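La feria del libro infantil de Ludthorpe vuelve al antiguo mercado con una noche dedicada a Zoi Zacharopoulos

Ya hay fecha, ya hay cartel y, lo que más nos preguntaban las familias en la puerta de la biblioteca, ya hay horario de cuentacuentos. La feria del libro infantil e ilustrado de Ludthorpe abre sus puertas el miércoles 23 de septiembre a las diez de la mañana en el antiguo mercado de la calle Vallach, y lo hace con una edición algo más larga que la del año pasado, que a muchos se nos quedó corta (la cola para las firmas daba la vuelta a la fuente y hubo quien se marchó a casa con el libro sin dedicar).

La invitada principal será la ilustradora Zoi Zacharopoulos, que presenta La cabra que quería ser farera, un álbum publicado por la editorial Ogbonna y pintado a la acuarela durante dos inviernos pasados casi enteros junto al mar. Quienes la conozcan por sus libros anteriores encontrarán otra vez esos cielos enormes y esos animales un poco despistados que tanto gustan a los pequeños, y también una historia más tranquila, de las que piden leerse despacio, con la lámpara encendida y sin mirar el reloj. La autora leerá el libro completo en la velada de apertura, a las siete de la tarde, y después charlará con el público todo el tiempo que haga falta.

«Vengo con la caja de pinturas y con muchas ganas», nos contaba por teléfono desde su casa, entre risas y con un gato reclamando la cena. «En las ferias grandes firmas y firmas y apenas levantas la cabeza. En Ludthorpe el año pasado una niña me explicó el final de mi propio libro, y me gustó más el suyo».

Estarán también los hermanos Tobiloba y Chinyere Nwosu, texto y dibujo respectivamente de la serie El tren de los domingos, que montarán un taller para que cada niño se lleve a casa un cuadernillo cosido por él mismo. Se recomienda a partir de seis años, aunque los más pequeños pueden entrar acompañados y pintar en la mesa larga. El taller tiene 60 plazas, repartidas en varios turnos, y conviene apuntarse pronto en el mostrador de la biblioteca, que estas cosas luego vuelan.

Para los mayores, Onyekachi Nwachukwu dará una charla sobre cómo se traduce un libro que rima sin que se le caigan las rimas por el camino, y la librería Erkent traerá una mesa entera de álbumes en otras lenguas, algunos difíciles de encontrar por aquí. La feria reunirá en total 734 títulos, frente a los 605 de la edición anterior, y buena parte del aumento corresponde a editoriales pequeñas que vienen por primera vez y a las que da mucho gusto recibir.

La entrada al recinto es gratuita. La velada de apertura cuesta 3 euros, que se descuentan al comprar cualquier libro esa misma noche, y los menores de doce años no pagan.

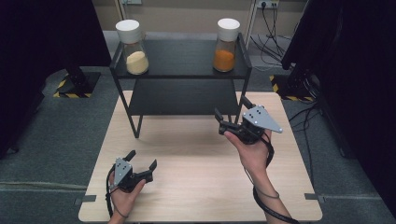 ¿Hay que comprar el libro en la feria para que lo firmen?

Se puede traer de casa, tanto si es nuevo como si lleva años de siestas y meriendas encima; solo se pide un máximo de dos ejemplares por familia en la cola, para que llegue a todos.

Tanko Ezeani, que coordina el programa, nos pide que recordemos además el concurso de marcapáginas. Los dibujos se entregan en la caseta de información, con el nombre y la edad por detrás, y los ganadores se imprimirán en diciembre y se repartirán con los préstamos de la biblioteca. El tema de este año es libre, pero se agradecen las cabras.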